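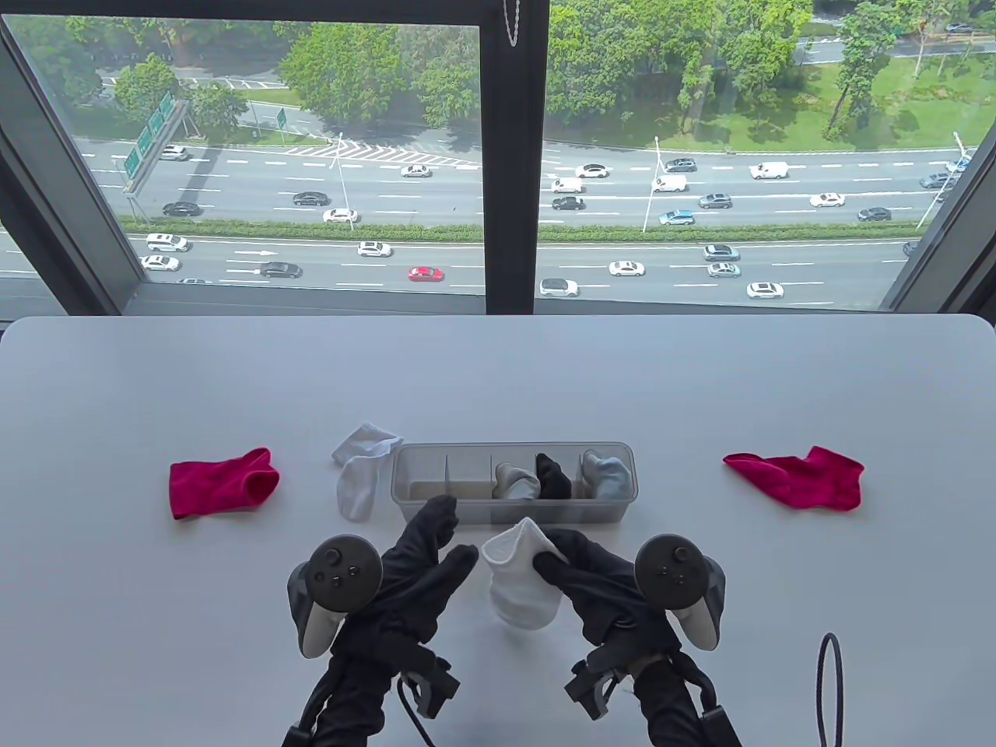 Progress Report: Household Sorting Tasks
Brustusent Project, Wirport site
Jul 21, 2022

Scope
The period covered sock sorting at the window table. The target for the task is 1,000 completed rounds; 200 are logged to date, against 26 at the end of February.

Work completed
1. Sorting into the organizer. Socks are taken singly from the tabletop and placed upright in the compartments, one per compartment. White, gray, black and red ankle socks are in use.
2. Handling of dark fabric. Black cloth on the white top hides smaller items lying against it – a red item may show only at one corner. Rounds of this type are logged separately.

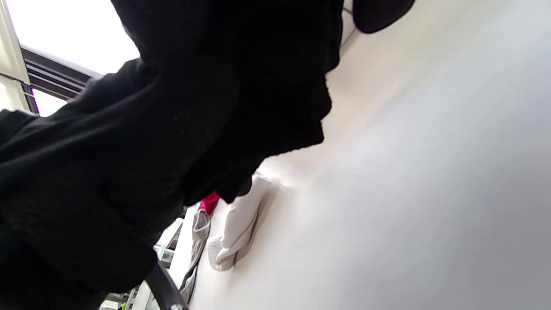
3. Starting layout. The standard layout is now eight socks, two each of four colors, spread around an empty five-compartment organizer. Pairs may be split between the left and right sides of the table.
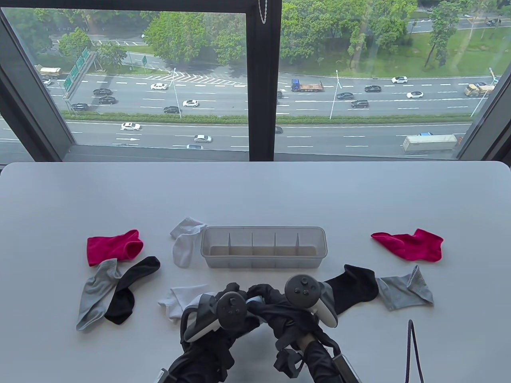
Overlapping socks are permitted in the layout and are left as they fall. The written procedure was updated to match and sent to the Fedurville office.

Outstanding
Replacement socks from Paredes have not been delivered. The second organizer is on the same order – no change to the budget is requested.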